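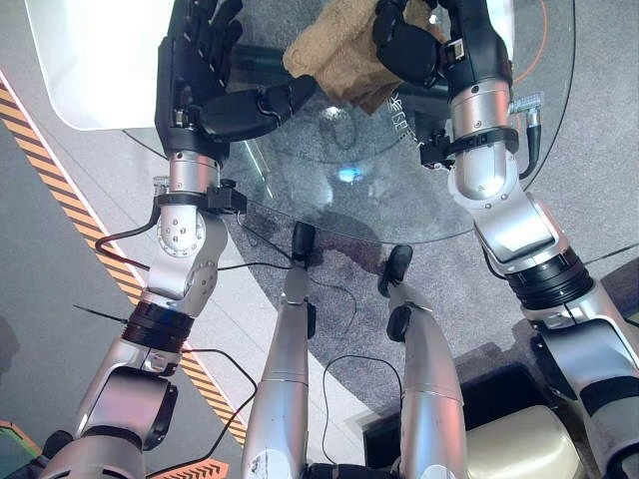 Please just tell me how to get rid of the smears, wrote one customer in Skerdale, and please don't tell me it's newspaper.

It is not newspaper. Drarka, the home-care company behind the Vimier line, today publishes its free guide to looking after glass furniture, after a year in which its help desk received 3,664 messages about tabletops. Of those, 1,013 were about streaks. Another 488 were about rings left by mugs, many of them sent by one member of a household about another.

The guide runs to 2 pages, which the company considers short and its designers consider a personal defeat. It covers daily wiping, sticky spills, candle wax, and the gray haze that shows up only when the sun comes in low and your mother-in-law is visiting.

"Most people use far too much cleaner and then spend ten minutes chasing it from one side of the table to the other," said a spokesperson for Drarka. "We sell the cleaner, so this was a difficult paragraph to get approved."

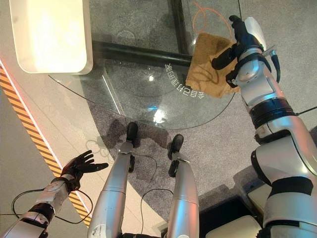 What the guide says

Dust first, with a dry cloth. Spray the cloth lightly and leave the table out of it. Work from the middle to the rim, then buff with a second cloth that has never met fabric softener. Do the underside too - fingerprints collect there, and they show through.

For wax, let it harden and lift it with a plastic card. An expired gym membership works well and may finally earn its fee.

Where to get it

Printed copies will be at the Drarka counter in Skerdale and at all Ghorbani Home stores from Saturday, next to the Vimier cloths. Stores will also be taking questions at the counter until 4 p.m. Questions about newspaper will be answered politely. 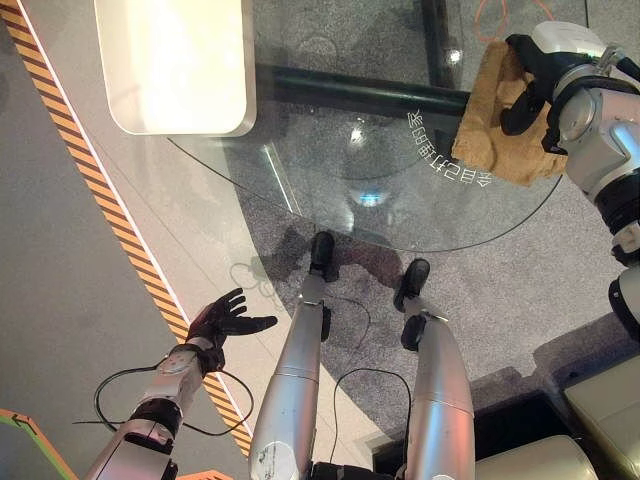 Round glass tabletop on gray speckled carpet.

Media inquiries: Drarka press desk, Skerdale. Review copies of the guide are available on request. Samples of the cloth are too, while they last.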